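Linen and Laundry Board > Folding and Storage
Folding standard for cloths kept in shared facilities
Reading time: 4 minutes
201 views | 14 shares

Grenus_Linen

Members are asked for comment on a proposed folding standard for the small cloths held at the Grenus community hall. The present sheet was drawn up when we kept only white tea towels. We now hold 200 cloths in several colours and sizes, and the cupboard in the east kitchen no longer closes when the stacks are put away by different groups.

The proposal reads as follows. Each cloth is to be laid on a clear table, folded in half lengthwise, smoothed with the flat of the hand, and folded in half again. It is then folded once across the width and placed in the cupboard with the folded side facing the door. Cloths that will not lie flat are to be set aside in the tray for pressing.

Comment is sought on two points: whether the final fold should be in halves or in thirds, and whether coloured cloths should be stored apart from white ones. Replies will be read until the end of July.

northshelf

Thank you for posting the draft. I have been responsible for linen at a smaller hall for some years and I support the fold in halves. It is easily taught and it suits any cloth that is close to square. My reservation concerns the tray for pressing. At our hall the same kind of tray was full within a month and was then treated as a second cupboard. I would recommend that a cloth which will not lie flat simply be shaken out and folded again on the spot.

Preseo

I must respectfully disagree with the previous reply. A fold in halves leaves a wide stack, and the shelves in most hall kitchens are narrow. Thirds give a compact bundle that can be stood on its edge. We adopted thirds for all 663 items in our own store, including aprons, and the groups who use the kitchen had no difficulty with it once a card was placed inside the door.

I would also ask that the standard state the size of cloth it applies to. A napkin and a bath sheet cannot be governed by one paragraph.

Grenus_Linen

The standard is intended for cloths up to the size of a hand towel. This will be added to the first line. The cupboard shelves are deep enough for either method, so the question of width is a lesser one for us, though I accept that it will matter elsewhere. 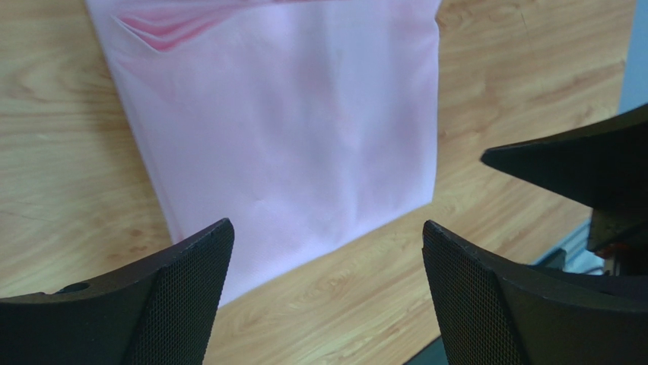
Edge alignment is, in my view, the part of the draft that needs the most work. The text says "smoothed with the flat of the hand" and gives no guidance on what comes before it. A soft cloth may be folded to a fair rectangle and still hold a bunch of layers at one end, as the pink one has in its curved creases, while the remainder shows only faint wrinkles. Smoothing from the middle at that stage tends to press the bunch in. I would amend the instruction to read: "Open the last fold, draw the layers out to the corners, refold, and then smooth."

northshelf

I agree with the amendment. I would go further and have the corners matched before each fold. It adds very little time, and the sides of the cloth then run parallel, which makes for a steadier stack.

Giltik

May I raise a question about the working surface? The draft calls for "a clear table" and says nothing of its finish. On a polished wooden table a light cloth will slide as it is folded, and the person folding tends to pull the near corner out of line. We lay a cotton sheet over the table first and have found it a considerable help. Our tables are also oiled each spring, and I would not place clean linen directly on them in any case.

Preseo

The sheet is an unnecessary step. It must itself be washed, folded and stored, and it will be the first thing left in a heap. A table that has been wiped and dried is sufficient. If oil is a concern, the table should not be used for linen during that part of the year.

Giltik

I can only report our own practice. We have used the same sheet for several seasons and it is stored on the top shelf without trouble. I would be content to see it listed as optional.

Grenus_Linen

It will be listed as optional. May I return members to the second point, the separation of coloured cloths? We have pale pink, green and a dark blue, and the white cloths have twice come back from the wash with a tint.

Yordanov_Textiles

Separation in the cupboard does not address tinting, which occurs in the wash. I would store by size and wash by colour. Arranging the shelves by colour looks orderly, but a person in need of a hand towel must then search every stack for one. Dark blue should be washed alone until the water runs clear. Pale pink may go in with other pale shades.

northshelf

I support storage by size. With respect to the previous member, I would still keep the white cloths on their own shelf, as our kitchen groups reach for white when serving food and for colours when wiping down. Mixed stacks led to complaints.

Preseo

This is a matter for the kitchen groups and should be kept out of a folding standard. The draft will be of more use to other halls if it is confined to folding.

Grenus_Linen

Noted. The revised draft will cover folding only, with washing and shelf order moved to a separate sheet. Halves will be retained for our cupboard, and thirds will be given as an alternative for narrow shelves. The wording on corners will be adopted as amended. The tray for pressing will remain for a trial period, with a limit of 4 cloths at any time.

Revised draft posted June 2024

Comments (3)

hallkeys: Please print the card in large type. Ours is not legible from the sink.

Giltik: Thank you for keeping the sheet in as an option. Would the washing sheet be posted in this section or under Care?

Grenus_Linen: It will be posted under Care.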